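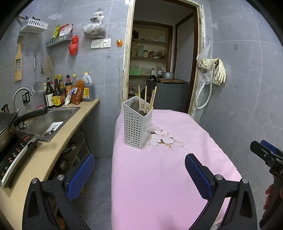

**Equipment purchasing for the coming year: hand-held grippers**

September 26, 2019

The Lakholm office has approved the purchase of 336 replacement finger pads and four additional hand-held grippers for the household tasks programme. Orders will be placed through Stelinness, which remains the supplier for both items under the agreement signed in May. Delivery will be made to the Yule store, and sites should collect from there.

The approved amount for this round is $3,979, including freight. It does not cover wrist straps, spare screws or carrying cases. Sites requiring these should charge them to their own consumables line and record the purchase on the usual form.

Household kitchens continue to account for most of the programme's recording hours, and the pads are the part replaced most often. Coordinators are asked to check the inner face of each finger at the end of every session. A pad that has lifted at a corner or lost its mesh texture should be changed before the gripper is used again. Worn pads need not be returned.

Grippers are issued in pairs. A site that has one unit out for repair may borrow a matching unit from Yule for up to 2 weeks; longer loans require written approval from Lakholm.

The request from Catbridge for a fixed bench arm has been deferred to the next budget. The proposal will be considered again once the site has supplied a floor plan, an electrical assessment and a quotation that separates installation from the price of the arm itself.

Questions about allocations should be directed to the purchasing desk at Lakholm, quoting the site code and the serial numbers of any units already held.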